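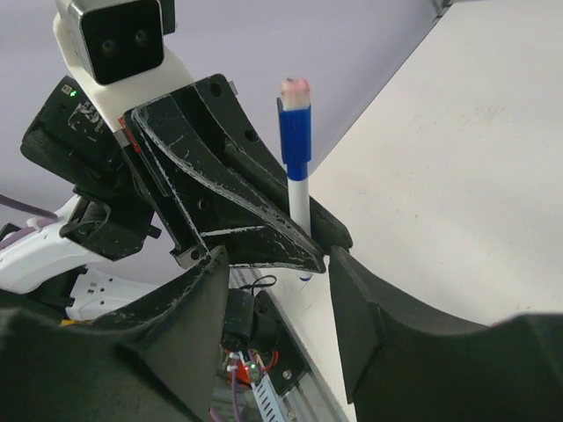
Page last changed: Fri 30 November

Marker stains on a painted kitchen wall
My son made a drawing on the wall in our rented flat in Etwood. Soap does nothing. The paint is matte. What can I use that does not take the paint away also?

Pindeck38
First try a little rubbing alcohol on a cotton ball. Press it softly, do not rub, and wait up to two minutes.
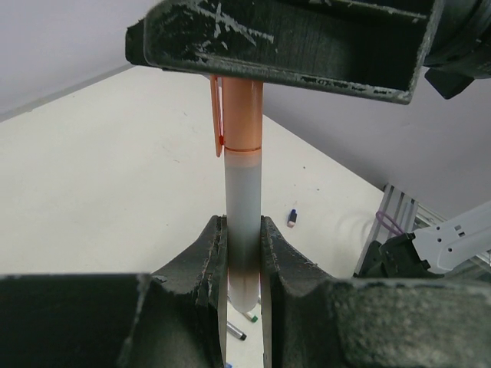
After this, wipe with clean water and let the wall dry before you decide about a second time.

rezaei_home
Toothpaste. Worked for me.

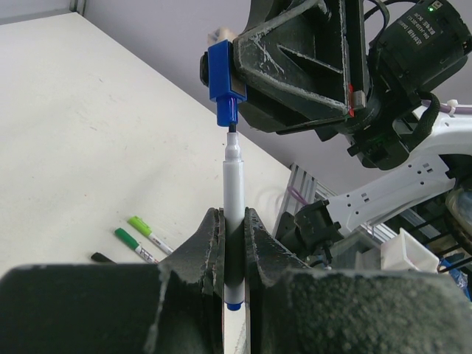 White marker with its cap off

Hastuvness
I would be careful with toothpaste, it left a shiny place on my matte wall in August. 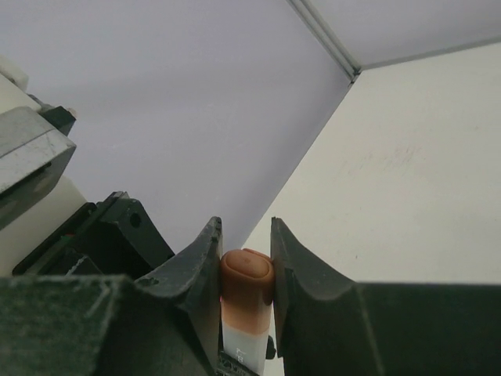 Filed under: Walls and Paint
Test behind a door first.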